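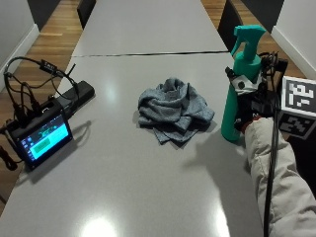
Trigger bottle and blue-gray towel at a pair of tables set end to end.

Carniten Rooms - Table Cleaning FAQ
Last updated 20 February 2023

These answers apply to the gloss-top tables in all Carniten rooms. For chairs, floors and whiteboards, see the separate pages under Room Care.

What do I need to wipe down a table?

One trigger bottle of diluted Dixit surface cleaner and one towel from the shelf. A pair of tables normally takes a single towel. Take a second one if there is dried coffee or glue to deal with.

Do I spray the table or the towel?

For a general wipe, spray the table. Hold the nozzle a hand's width or two above the surface and use four to six pulls per table. Near a screen, a power socket or any printed material, spray the towel and wipe with that. Never spray toward a screen, even from the far end of the table.

What dilution is used?

One capful of Dixit concentrate to 1,000 ml of cold tap water. The bottle is filled to the shoulder, not to the neck. Add the water first and the concentrate second, otherwise the bottle fills with foam and comes up short. Warm water has no benefit with this product.

Can I use the concentrate undiluted on a bad stain?

No. Undiluted cleaner leaves a dull patch on a gloss finish. Apply the normal mix, leave it for two minutes, and wipe. Repeat if needed. If the mark is still there after three rounds, report it with the table number.

Why does the table look streaky after I wipe it?

Usually too much liquid. A gloss top shows every overhead light as a bright spot, and any film left on the surface is visible in that reflection. Go over the table again with a dry part of the towel, in straight passes along the length. If the streaks remain, the mix is probably too strong. Empty the bottle and refill it.

The streaks can only be seen from one side. Do they matter?

For ordinary bookings, no. For photography and product bookings, yes. Check from both ends of the table with the lights on before you sign the sheet.

How should the towel be folded?

In half, then in half again, which gives eight usable faces if you turn and refold it. A bunched towel leaves gaps in each pass and misses the edges. It is fine to leave the towel in a heap on the table while you are still working.

Which towels are for tables?

The blue-gray ones. White towels are for glass and screens. Please don't swap them - the two kinds are washed separately.

Can I use paper instead?

Paper is acceptable for picking up a spill. It should not be used for the final wipe, as it drags on the surface and leaves lint in the joint.

How do I clean the joint between two tables?

Wipe along the joint first, with one corner of the towel over a fingertip, and then wipe the tops. Do not spray directly into the joint. Liquid runs down between the edges and collects underneath. In Rooms 2 and 5 the tables can be pulled apart, but this takes two people and the legs must be lifted, not dragged. Put them back at the floor marks so that the full length is 2,080 mm again.

The joint has crumbs in it. May I use a knife?

No. Use the narrow brush from the supply shelf. If the brush doesn't reach, separate the tables as described in the previous answer.

The sprayer gives a jet. How do I get a mist?

Turn the tip of the nozzle a quarter turn. Some bottles have a fixed tip with one pattern only. If a fixed tip gives a jet, it is partly blocked and should be rinsed under warm water.

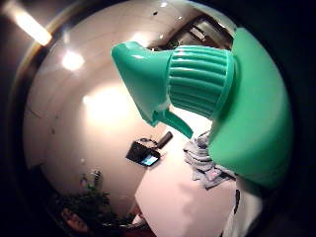 Trigger, nozzle and ribbed collar, viewed from below.

The trigger moves but nothing comes out.

Check these in order:
Fluid level. The tube does not reach the last finger's width of liquid.
Collar. If it is loose, the pump draws air. Tighten it by hand, never with pliers.
Tube. It can drop off the pump when the head is removed. Push it back on.
Nozzle. Take off the head, pump clean water through it ten times, and try again.
If none of this works, put the bottle in the returns crate and take another. Spare heads are Wornero part 183 and are ordered in March and September.

The bottle drips down the side.

Either the collar is cross-threaded or the bottle was overfilled. Unscrew the collar, pour off the excess, wipe the thread dry and screw the head back on straight. A drip from the nozzle itself means that the valve is worn, and the head needs replacing.

How long does a sprayer last?

We replace heads after 1,200 fills across the site stock, in one batch. Individual failures are replaced as they come in.

Do the bottle colors mean anything?

Green and teal bottles hold the table mix. Clear bottles hold plain water. Go by the label if there is one, and if there is no label and you did not fill the bottle yourself, empty it and start again.

How long does the mix keep?

Two weeks. Write the fill date on the tape strip on the supply shelf, next to the bottle number.

Is the cleaner safe for the Rulon tables in Room 7?

No. Those have an oiled top. Use a damp towel only, and dry the surface straight away.

Do I have to move equipment off the table?

Move anything that one person can lift safely. Wipe around whatever stays, and keep liquid away from cables. Monitors on stands are to be lifted by the base.

How soon can the table be used again?

When it is dry to the touch, normally three or four minutes. Laptops and paper should stay off it until then.

Where do used towels go?

In the lidded bin by the supply shelf. Wring out a soaked towel first. Do not hang towels over table edges or chair backs to dry.

Where do I report damage?

Use the form on the Room Care page. Give the room, the table number and the position of the damage, measured from the door end. Scratches that were there before your booking should also be reported, with the time you first saw them.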